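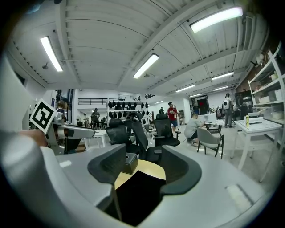
I bought the Enton pour-over kettle in March, after my old stovetop one finally gave up at the handle, and I've used it every single morning since. It's the one-liter model with the gooseneck spout. I drink a lot of coffee and a fair bit of green tea, and I can be a pain about both, so please read this as the opinion of someone who has thought about kettles far more than is reasonable.

First, the spout! I didn't know how much I'd been fighting my last kettle until I poured from this one. The stream starts thin and stays thin, and when you tip the handle back it stops without a dribble down the front. I can wet the grounds in a slow spiral and never hit the side of the filter. My first cup tasted sweeter than what I'd been making, and so did the next ten, so I'm giving the kettle the credit.

Temperature control is by a dial on the base, with a little screen beside it. You turn it in single degrees, Fahrenheit or Celsius, and it remembers where you left it. I keep mine at 205 for coffee and drop to 166 for sencha – getting down that low used to mean boiling, waiting, and poking a thermometer in. The hold setting keeps the water there for half an hour. I checked it against my kitchen thermometer a few times and never saw them more than two degrees apart.

Now the gripes. The beep is loud. It's the kind of beep you can hear from the yard, and you can't turn it down, only off, by holding the dial in while you plug the base back in (page nine of the booklet, in tiny print). The lid is a tight fit when it's new and I had to wrestle it the first week or so. It has loosened up nicely. The cord is also short. Mine just reaches the outlet behind the toaster, and if your counter is laid out differently you may have to move things.

We have hard water in Plomcombe, so scale is a fact of life. A spoonful of citric acid in a full kettle, brought to a boil and left for twenty minutes, clears it out completely. The opening is wide enough for my hand, which was not true of the Mindix I tried at my sister's place. That one is prettier, I'll admit, and quicker to boil by a good minute, but the handle sits too close to the body and I kept brushing my knuckles on it.

For beans I've been going through a bag of the Nwachukwu medium roast, and it's lovely at a slightly lower temperature than I'd normally use – try 200 and a coarser grind if you get hold of some.

Would I buy it again? Yes, and I'm already eyeing the smaller one for the office, beep and all.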